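Filed under: Lodge Systems / Booking Faults
10 shares | 3 comments

Ticket opened Thursday, February 18, 2021 by Faith Mussa, Forsberg Lodge reservations.

Fault: campsite stays booked through the Trondbridge portal do not appear in the Venari calendar. Chalet bookings sync normally. The export log shows 1,243 records sent and 200 rejected, all with rate code CAMP.

Step 1. Cleared the sync queue and resent. Same rejections. 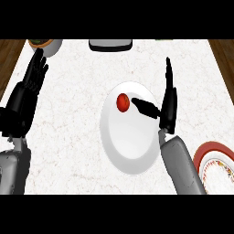

Step 2. Compared rate tables. Venari had the April campsite rate set to 600 per night with no end date — the portal requires one. Added the end date and resent a single booking. Accepted.

Step 3. Resent the remaining records. All accepted. Guest confirmations have to be reissued by hand.

Status: resolved. Check end dates after any rate change.

Comments (3)

cutik_desk: Same fault at Cutik. End date fixed it.

r.p.: Does this affect day passes?

Faith Mussa: No, they use a separate table.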